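The Unmade Bed and the Well-Kept House

At the Moranville residence hall, the linen room opens at 5 in the morning. By the time the first residents come down to breakfast, Mitra Asadi and her staff have sorted the previous day's sheets, set aside those in need of mending and stacked the remainder on slatted shelves according to size. The hall holds 2769 pieces of bed linen, each entered in a ledger that Asadi inherited from her predecessor and continues to keep by hand.

The ledger records purchases, repairs and retirements. It also records, in a narrow column at the right, the condition in which each set comes back. "Creased" is the most common entry. "Ink" appears more often than one might expect in a building where most residents work on laptops.

Asadi has managed household services at Moranville since 2000, and her department now advises several other residences on the care of bedrooms. The advice is practical and in places rather strict. Residents are asked to strip the bed once a week, to air the mattress for an hour with the window open, and to keep clothing off the bed during the day. The last of these rules is the one most frequently ignored.

"A bed is the largest flat surface in a small room," Asadi said. "People come in, they take off a sweater, and the bed receives it. By evening there may be a whole wardrobe there, and it all goes to the chair at midnight."

The habit has consequences for the linen. White cotton takes up lint and loose dye from dark garments, particularly those washed only once or twice. A black shirt left overnight in the folds of a white sheet may leave a faint gray shadow that ordinary washing will not remove. Moranville does not bleach its sheets, a practice Asadi considers hard on the fiber, and so the department prefers to address the matter in the bedroom before it reaches the laundry. 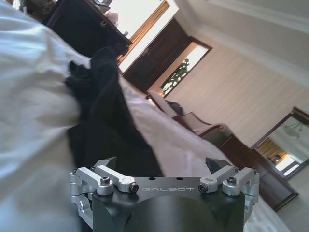

Clearing the Bed

The method taught to new residents begins with the clothing. Each garment is lifted, shaken once and judged on the spot: to be worn again, or to be washed. Clothes to be worn again are hung or folded at once. Clothes to be washed go directly into the bag, dark items separate from light. Only when the surface is clear does the resident turn to the sheet.

Houshang Babaei, who trains the incoming staff, spends most of his first session on this stage. He has found that beginners tend to straighten the sheet around whatever is lying on it, and then must straighten it again. He also discourages the practice of gathering everything into a single armful. Small items such as socks are easily lost in the bedding and later turn up inside pillowcases — or, on one occasion, in the drum of the hall's oldest dryer.

The sheet is then loosened at the foot, drawn up toward the head and smoothed outward from the center with the flat of the hand. Babaei allows 3 minutes for a single bed. He does not insist on hospital corners, though he will demonstrate them on request.

A Question of Cloth

The choice of linen has been debated at Moranville for some years. Setareh Bagheri, who oversees purchasing, favors a plain percale in a medium weight. It wrinkles readily, she concedes, but it dries quickly and can be mended without the patch puckering. Heavier sateen was tried in the east wing and withdrawn after two winters, when residents complained that it slid off the mattress.

Colored sheets have also had their advocates. They conceal lint and small stains, and a sample set in slate blue was well received by residents. Bagheri declined to order more. In her view white linen shows plainly when it needs attention, and replacement pieces can be matched to older ones without difficulty.

The next full inventory is set for December, when the hall is quiet and the shelves can be emptied one bay at a time. Sheets judged too thin for use will be cut into dust covers and polishing cloths, and entered in the ledger under their new names.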